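# skedetti-prises – lot Palma, fiche de données

**État : à ne pas utiliser tel quel pour l'entraînement.** Révision du 2024-02-18.

217 épisodes de saisie, vue poignet, enregistrés à Savilthorpe. Tâche : manipuler une boîte d'archives en carton avec deux mains robotisées.

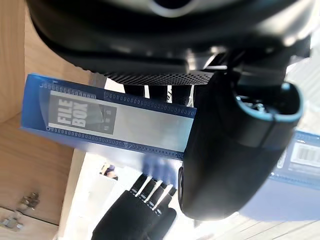
Le défaut : l'effort de serrage sature à 200 dans 5 épisodes, sans arrêt de sécurité. Skitel parle d'un « artefact de journalisation ». Peut-être – mais aucun essai fourni ne le montre, et le seuil du fichier `limits.yaml` est resté à 2000.

## À vérifier

- unité réelle du champ `grip_force`
- déclenchement de l'arrêt, bras à vide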